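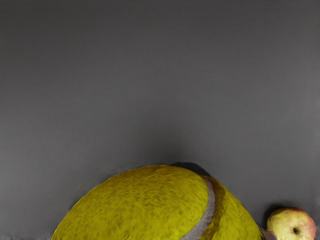
Do New Balls Really Bounce Higher?

Tennis players say it all the time: "These balls are dead. Open a new can!" Grown-ups say it too, usually right after losing a point. Should you believe them? Let's not, until we've checked.

What's inside

A tennis ball is a hollow rubber shell covered in fuzzy felt. Most kinds are filled with air that has been squeezed in, so it pushes hard on the rubber from the inside. When the ball hits the ground it gets squashed, and the rubber and the air both push back. Up it goes.

Air can sneak out through rubber, very slowly. That's why balls are sold in sealed cans. So the idea of a "dead" ball makes sense. But an idea that makes sense can still be wrong, and one bad bounce proves nothing – maybe you hit a pebble.

What about the fuzz?

Some people will tell you the fuzz is there to make the ball bounce. I doubt it. Felt is soft, and soft things soak up some of the push. What fuzz does do is drag on the air, which slows the ball down as it flies. It also helps the strings grip the ball, so players can make it spin.

Test it yourself

You need 2 balls of the same brand, one old and one new, plus a tape measure and a helper.

Tape the measure to a wall. Hold the old ball level with the top and let go. Don't throw it! Your helper reads how high it bounces. Do this 3 times for each ball and write down every number, even the ones you don't like.

Riet Verstraete's class in Etton tried this in May. Their new ball won, but on one drop the old ball beat it. Did somebody give it a little push? Did the helper read the tape wrong? They couldn't tell, so they dropped both balls again.

Ask a friend to mix up the balls and keep the answer secret from the helper. People often see what they expect to see – scientists do too.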